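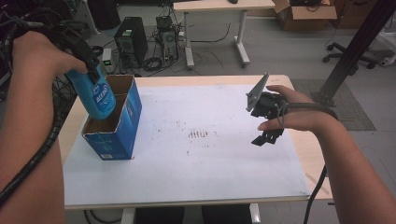

Packing half used bottles for a move, what is the right way up? Moving in September I had everything standing and still lost a shampoo all over the towels. Doing it again now, 12 days out, and my sister swears by cap down so the air bubble sits at the bottom end or something, I didn't follow it. I'm not sold. A blue bottle held cap down over a box with a fold across the middle looks like it would sit fine, snug and all that, but then the whole weight of the liquid is on the cap for a day and a half in a truck. Bathroom and under the sink stuff mostly. Also is it even worth taking it all? Movers are Flanness if that matters.
posted by pinto_and_rye, Jan 31, 2024

Upright. Always upright. Cap down is for ketchup.
posted by gladstonebag

Agree upright. Plastic wrap over the neck, screw the cap back on over it, tape around the cap. Takes a minute a bottle. I did our entire bathroom that way and opened the boxes dry on the other end.
posted by marla_k71

what tape tho? the clear stuff leaves goo on everything
posted by pinto_and_rye

Painters tape is fine for this, you're not mailing it. I had a roll of Leltar from the hardware store and it peeled right off. Don't use duct tape, you will be picking at it with a fingernail til summer.
posted by marla_k71

Going to disagree with the tape people. Tape does nothing once it gets soapy, it just slides. Zip bag per bottle, squeeze the air out, done. If it leaks it leaks into the bag and you pour it back if you're cheap (I am). Standing up or lying down stops mattering.
posted by oatmeal_dan

It does matter, a full bottle on its side in a bag is still a bag of bleach when the cap goes. And please nobody bag bleach and ammonia in the same box. Separate boxes, or better, leave both behind.
posted by gladstonebag

I said per bottle. Not one big bag of everything.
posted by oatmeal_dan

ok but someone skimming will do one big bag
posted by gladstonebag

Check with the movers before you do any of this!! We had Flanness two years ago and the guy on the phone said no bleach, no paint, no nail polish remover. Shampoo and dish soap they took. He read it off a list and emailed me the same list after. No idea if they changed it, so ask. We ended up giving a whole crate to the neighbor downstairs and she was thrilled.
posted by Araceli Esteban

Thanks, didn't think of that. Calling tomorrow. There's a big thing of Jolletti floor cleaner, unopened, I would hate to toss it
posted by pinto_and_rye

Unopened is the easy one. Factory seal still on, stand it up, wad some paper next to it so it can't tip. It's the half empties that get you, more air in there to swell up if the truck gets warm.
posted by marla_k71

Long one from me, sorry, did 3 moves in four years. Things I'd do again: small boxes for liquids, nothing bigger than a wine box. Dividers if the box came with them. Trash bag as a liner before anything goes in. Write LIQUIDS and an arrow on two sides, top gets covered by the next box so writing there is a waste of marker. Pump bottles – twist the pump to locked and then tape it, they unlock themselves I swear. Last on the truck first off.

Things I wouldnt do again: take a hair gel I'd hated since the day I bought it across two states.
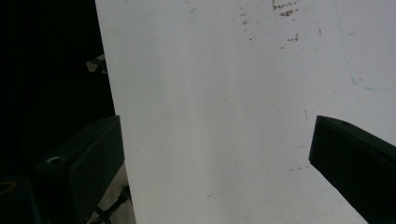
Can liquids go in a storage unit if there's a gap between places? Depends on the unit and the season, since water based stuff like shampoo can freeze and split the bottle in an unheated one, and most places have their own list of what they won't let in. We had a gap of a month and used Amoah, the one out by the highway. Heated, pricey, I put the soaps in a plastic tote with a lid on the floor and nothing under it. Wouldn't put them on a shelf above the books. Ask me how my cookbooks are.
posted by threemoves

how are your cookbooks
posted by oatmeal_dan

Wavy.
posted by threemoves

Counterpoint to all of it, just use stuff up. From today no new bottles, finish what's open, pour two half shampoos into one. 12 days is plenty for some of it. I moved with one bag of bathroom things and bought the rest there, maybe 100 bucks and it didnt ride in a truck.
posted by low_tide_lou

100 bucks is not nothing after a deposit and a truck
posted by gladstonebag

True. But add up boxes, bags, tape, and whatever gets ruined if you guess wrong.
posted by low_tide_lou

I have the bags already. They're in the kitchen drawer. Everyone has bags.
posted by oatmeal_dan

Ok so plan is: use up what I can, standing up, plastic wrap under the cap AND a bag, small box with the divider. Bleach goes to my sister along with her cap down theory. Still undecided on the floor cleaner, will report back after I talk to Flanness. Does anyone know if spray bottles need the nozzle taken off or is closing it enough?
posted by pinto_and_rye

Take it off if you still have a regular cap that fits. Otherwise turn it to off and tape the trigger.
posted by marla_k71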